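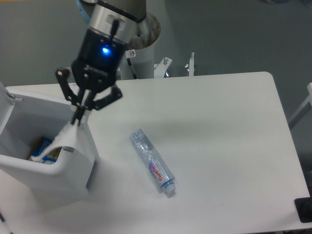

The Laro sorting cell is a small robot station built at the Prudska workshop and used for clearing loose household waste from a tabletop. It was first set up by Diarmuid Corrigan, and it is still looked after much as he liked it. The white bin stands on the left of the table, where the gripper can reach down over its rim with a piece of cloth or a bottle, and its place matters a great deal to everyone who tends the cell.

Setting up

The arm hangs over the work from its pedestal, and the first job of any setup is to teach it the height of the bin rim. After that come the finger width and the resting pose, and a patient person can get through all of it before lunch.

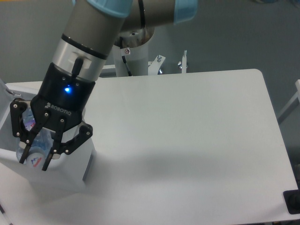
How often is the cell checked?

Every 2000 picks, or sooner if the bin has been moved.

A full check has 13 steps, most of them short, and the fingers get the most attention of all.
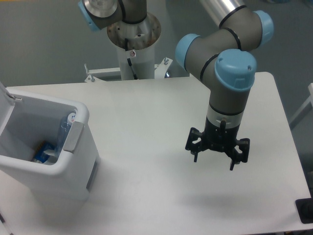 Upkeep

Finger pivots are wiped and looked over for play, and the screws in the linkage plates are tried by hand with a small driver. The cable is followed all the way down,
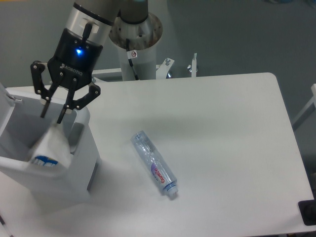

and any stiff or rubbed stretch is written in the cell's logbook, a dear old thing of 161 pages kept at Piras. Worn fingertips are changed in pairs, and the rim height is then taught again.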